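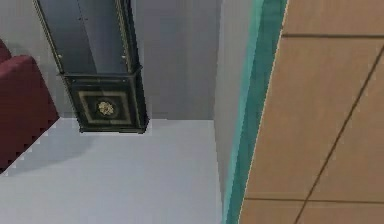
4.2 Recording your first demonstrations

Now for the fun part! Every run you drive by hand becomes an example Lemico can learn from, so relax and enjoy the practice.

1. Open the simulated room and press Reset.
2. Select both camera views in the Streams panel.
3. Press Record, wait 2 seconds, then start moving.
4. Drive smoothly to your goal. Small corrections are welcome, and they make great training material!
5. Press Stop, then choose Keep or Discard.

Note: Start from a new spot each time. Variety helps a lot. 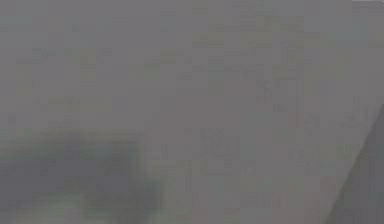

6. Repeat until the counter reads 60, then press Save Set.

Caution: Don't change the stream compression partway through a set. Lemico will split it into two sets, and you can't merge them later.

Want more? Go on to 97 runs before your first training session and compare the results in section 4.3.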